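Chapter 5
Sleep and the Working Day

Most adults spend close to a third of their lives asleep, yet for a long time sleep was left out of the study of work. Employers measured hours at the bench and output per shift. What happened between shifts was treated as a private matter. This chapter looks at how that view changed, and at what shift patterns do to rest.

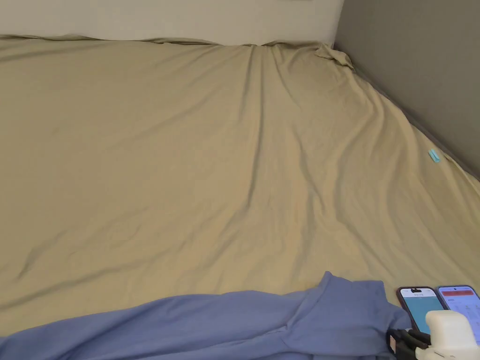

Shift workers often sleep in daylight, in homes arranged for people who sleep at night. Street noise, meals and school runs all fall within their resting hours. Bedding plays a smaller part than many expect. A bed with a plain fitted sheet, creased and without pillows or a duvet, tells us nothing of how well anyone rests on it. Researchers therefore rely on sleep diaries – short written records kept over several weeks. The Jerville study, discussed in section 2, collected diaries from 300 packing staff. 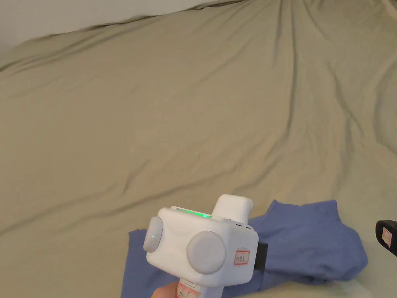

Kendra Lapointe objects that diaries record what people remember about their sleep, and that tired people remember badly. She would give more weight to the times at which staff clock on and off. Both kinds of evidence are used in this chapter, and the differences between them are set out in section 3.

Key terms: shift rotation, sleep debt, sleep diary, rest period.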